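# Chapter 4. Learning Manipulation from First-Person Demonstration

A robot that is expected to work in shops and homes must handle a very large number of objects that its designers never saw. Programming each motion by hand is slow, and the results seldom carry over from one shelf to the next. The method treated in this chapter begins elsewhere, with recordings of people doing ordinary tasks, taken from a viewpoint close to that of the machine that will later repeat them.

The chapter follows the Drolow study, directed by Tassanee Tanasarn and Ignacio Requena, in which 770 short shopping episodes were collected and used to train a single grasp-and-place policy. Readers should be familiar with the notation for states and actions introduced in Chapter 3. Camera calibration is assumed here and is covered in Appendix B.

Stationery was chosen as one of the main categories. Notebooks and folders are thin and flat, and a hand that lowers one of them into a basket often hides much of it from view. The arms may also cross, so that a tracker relying on left and right position alone will exchange the two hands. Marlies Thaler, who designed the labeling scheme, required annotators to mark which hand held the item and which did not, even when the hands touched.
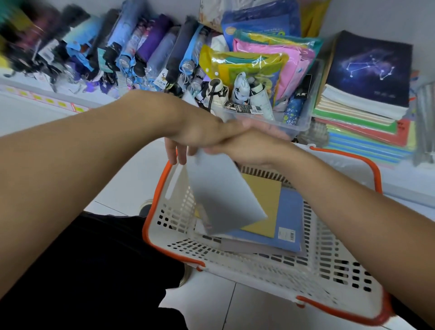

## 4.1 From Recording to Training Data

Each episode is divided into segments. A segment opens at the first contact between hand and object and closes when the object is released. Three quantities are stored for every time step: the estimated pose of each wrist, the state of the fingers (open, closing, or closed), and the region of the image that contains the object.

Wrist pose is the least reliable of the three when the forearms overlap. In the first version of the Drolow data, 19 episodes were withdrawn after review for this reason. Jintana Noiphan later proposed that the identity of each hand be carried forward from the last step in which the arms were clearly apart. The procedure is given in full in Section 4.3.

The trained policy was then tested in 100 trials with items held out of the training set. Placement into a basket that was already partly filled proved harder than placement into an empty one, and the two conditions are reported separately throughout the chapter.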